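Household Work and Home Order
Notes for Session 6: The Bed as a Sorting Table
Porkbridge Evening School, Monday, February 15, 2021

Okay, these notes go with tonight's session, and they pick up pretty much where I ran out of time in January, when we were talking about why people start tidying a bedroom and end up three hours later reading old birthday cards on the floor. I promised we'd get to the practical bit. So this is the practical bit, and it's about beds.

I love sorting on a bed. I know the old household manuals hate it (we read the Drevau one together, the handbook with the very stern chapter on "surfaces," and it tells you to use a table and nothing but a table), but most of the people I've ever helped don't have a clear table. They have a kitchen table with dinner on it, or a desk with a computer on it, and then they have this great big soft surface in the middle of the room that they walk around all day. It's at a decent height, you can get at it from more than one side, and it comes with its own deadline. You can't go to sleep until it's clear!

That deadline is the part I want you to think about for the reading response. Penry, which is the second of our two readings, calls it a "closing condition." You pick a place to work where something ordinary and unavoidable is going to make you finish. The hall floor works too, if people have to get past. A spare room has no closing condition whatsoever, and that's how you get a spare room like my aunt's.

Setting up

Make the bed first. I mean it, properly made, quilt on top and pulled as flat as you can be bothered to pull it. If the bed isn't made, small things go down between the covers and you find them with your feet at midnight. A plain or light-colored cover is easier on the eyes than a busy one when you're hunting for small stuff, though I wouldn't go out and buy one.

Old sheet over the quilt if anything might be sticky or leaky. Bottles, food wrappers, cups that had drinks in them, anything from under a bathroom sink. I skipped the sheet once with half a bottle of hair conditioner and I've got the stain to prove it.

Then bring one load. One! A load is whatever fits in your two arms or in one medium box. In class we used the 27-item box, and several of you told me that felt like hardly anything, and then it took you most of the hour. Keep that in mind when you plan your home project. You all wrote down closets. Please don't start with a closet.

The first pass: just spread it

Tip the load out gently and spread it so that nothing is on top of anything else. You are not deciding anything yet. This is hard for people, me included, because the minute I pick up a thing I want to have an opinion about it. Put it down. Move on to the next one.

What you get if you don't spread is what I call the nest. The big light pieces end up leaning on each other, the flat things slide underneath, and then you're sorting by whatever happens to be on top. Empty containers are the worst for it, as they take up so much room and weigh nothing and roll toward the dip wherever you sit down. 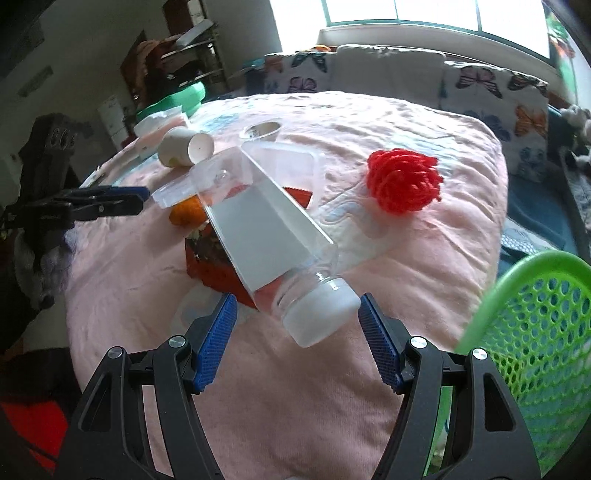

So, containers. I want to spend a while on them, as they came up in nearly everybody's log last week, and people get weirdly stuck on them. You know the kind of thing: a clear plastic bottle with a good cap, a tub that some takeout came in, a plastic cup, a paper cup. They aren't precious and they aren't exactly trash either. They sit in this middle place where you think, well, that could be useful, and it could, and that's how a person gets to 100 of them.

My rule is that containers go last but get pulled out first. On the spreading pass, anything that is made to hold something else goes up to the pillow end, in a line. Leave them alone until the rest of the load is sorted. By then you know whether you've got anything left that needs holding. If you've got a handful of buttons and a little tub, terrific, they've found each other. If you've got three tubs and no buttons, the tubs can go.

A few small things about containers that I'd like you to write in the margin:

Look inside before you judge it. See-through plastic is sneaky. When it's lying on top of something colorful you can think there's something in it when there isn't, or the other way around. Pick it up, tip it toward the window, take the cap off.

Keep caps with their bottles while you sort. A bottle without its cap is a vase at best.

Paper cups never get saved. I will not be argued with on this one. Flatten or toss, depending on what your local collection takes.

Trays and shallow lids get checked against each other right there on the bed. If a tray doesn't fit in, under or over something you own, it's done.

Printed boxes are harder. A bright box with a picture on it feels like a thing in itself, and folks will keep the box for years after whatever was in it has gone. If it still has its contents, it counts as the contents and goes in the contents' pile. If it's empty, up to the pillow end with the others.

The second pass: three corners and your feet

Now you sort. Use the corners of the bed, as you can remember corners. Piles in the middle drift into each other, especially on a quilt, where every wrinkle is a little valley. I do it like this:

Far left corner: lives in this room.
Far right corner: lives in some other room.
Near right corner: leaving the house.
Floor by your feet, in a bag: trash and recycling.

The near left corner stays open so you have somewhere to put the thing you're holding when the phone rings. Drudar (the worksheet set, it's the gray packet, pages 6 and following) uses four corners and no spare, and I've tried it that way, and I always end up with a mystery item on the nightstand. Try both and tell me. I'd love to be wrong, it's a nicely made packet.

Some of you asked about a "maybe" pile. You can have one, but it has to be smaller than a dinner plate. When it gets bigger than the plate, you stop and settle something in it before you go on. I stole this from somebody's log (you know who you are, and it's brilliant).

Go quickly. I'd much rather you put something in the wrong corner than stand there holding it. You'll see everything again when you carry it away.

The third pass: carrying

This is where bed sorting falls apart, if it's going to. You have these lovely corners, you feel like you've finished, you go make a cup of tea. And then it's bedtime and the whole lot gets scooped onto a chair. We've all got the chair.

Carry in this order: bag first, then the leaving pile straight to the door or the car, then the other rooms in one trip with a basket, and this room's things last. Start with the bag while you've still got some bounce in you. It's the most satisfying trip and it buys you the energy for the dull one, which is always the other-rooms basket.

Shake out the sheet if you used one. Outside, if you can, or over the tub. Smooth the quilt back down.

A word about light

Work in daylight if your schedule lets you. Window light from the side shows up dust, cracks in plastic, the little split along the bottom of a tub that you'd miss under a ceiling bulb. The drawback is that strong sun on a pale cover can be a bit dazzling, and white or clear things just disappear into it. Pull the curtain halfway, or sort on the side of the bed that's away from the glare.

For next time

Do one load on your own bed, using either my corners or the Drudar ones. Keep a log as you go. I don't need a list of every single thing, I want to know where you slowed down and what you were holding when you did.

Then write me 600 words comparing your session with what the Drevau handbook says about surfaces. Was it right about anything? I think it's right about food, and I think it may be right about scissors. Bring in Penry's closing condition somewhere, and say what your own one was. Bedtime is fine, but if yours was a toddler's nap or a load in the dryer, I want to hear about it.

Bring one container you couldn't decide on. Clean, please! We'll line them all up at the start of Session 7 and see if anybody wants to swap.

If you missed the handout with the log template, there are spare copies in the tray by the classroom door, under the sign-in sheet.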